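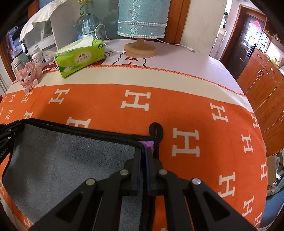

Iona Leckie, household editor

Laundry > Towels > Folding

Plush towels fold beautifully once you start from the corners! I work on a table with a blanket spread over it - the pile grips nicely and nothing slides off.

1. Take the two top corners and lift until the towel hangs free.
2. Give it one good shake, then bring the corners together. Match the edging, especially if it's thick like the black on this grey one.
3. Fold in half again, smooth it flat and leave the hanging loop on the outside.

Filed under: Linen cupboard, Quick jobs

© Lilta | Contact us | Back to top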